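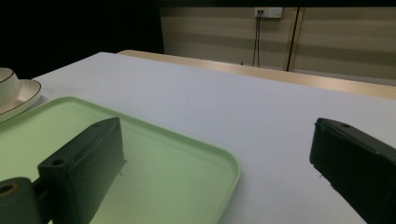 Gripper fully open, left finger over the tray, right one over the bare table, nothing between them.

Posted in May by the Ernley bench notes editor

How to check a hand-held gripper that reports the wrong opening

Our Yeoman gripper started logging a closed reading with the fingers wide apart. The usual advice is to recalibrate and move on. I don't trust that. We recalibrated 2 times, and the fault came back both times, once after 500 cycles and once much sooner.

Try this before you touch the software.

1. Stop recording and open the fingers all the way. Write down the raw encoder value. Ours should read 2,315 at full open.

2. Hold one finger at the tip and rock it gently. Do the same on the other side. Play at the joint means the pin has worn or crept, and no calibration will fix that.

3. Check the small screws in the fingers. Snug is enough. The forum posts that blame thread locker for everything never show a measurement.

4. Close and open by hand 3 times, reading the value at each full open. If it drifts by over 3 counts, suspect the pin first and the encoder magnet second.

5. Swap the pin, then calibrate.

Any session logged while the reading was off should be pulled. Nillance, our logging tool, has a "repair widths" option that makes the curve look smooth. It is guessing, and I wouldn't train on it.

The new pin has held so far. I'd want another month before calling it fixed.

Related
Venivcombe test bench: cable strain faults
Yeoman finger replacement, step by step
Why Nillance drops timestamps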